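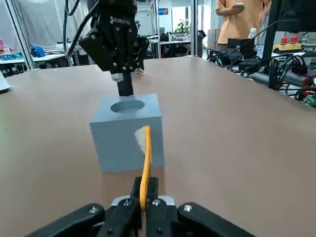 Blue-gray cube, yellow toothbrush

Ticket: Uzor demo LP, side B skips
Status: open, waiting on Zoneo
Opened: Friday, September 12, 2025

Hi again! I got the Uzor demo reissue on Gravell from you guys in August (one of the 200 on gray vinyl, out of 700) and side A is a beast. Filthy guitars, drums buried in a cave, exactly what I wanted. Side B is where it goes wrong. Forty seconds into the long ritual track the needle hops back and repeats the same chant over and over. I let it go for a while before I caught on, because with this band you never know.

Stuff I've tried so far:

Cleaned the record twice, brush first and then fluid. Same spot, same hop.
Checked the tracking force on my Diritz deck. It was a hair light, so I bumped it up to what the manual says. Still hops.
Turned anti-skate down to zero. Now it hops forward, so I miss the chant and land in the organ part.
Played three other LPs all the way through, no skips.
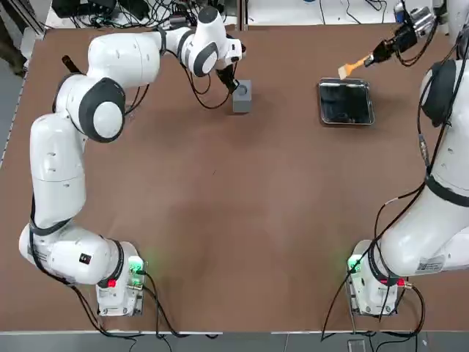
The center hole on side B is the other thing I wanted to ask about. It's really tight, and I have to push the record down to get it over the spindle, with way more muscle than I like to use on a new LP. Could a tight hole leave it sitting a little crooked? I can't see any tilt when it spins, but my eyes aren't great.

Update, same evening: borrowed a different deck from next door and it skips there too, same chant. So I'm calling it a bad pressing.

I'd love a swap for another gray copy if you have one. Black is fine if you don't, and please don't send a refund, I want the record! Do you need this one back, inserts and all? And should I write to Gravell too or do you handle that?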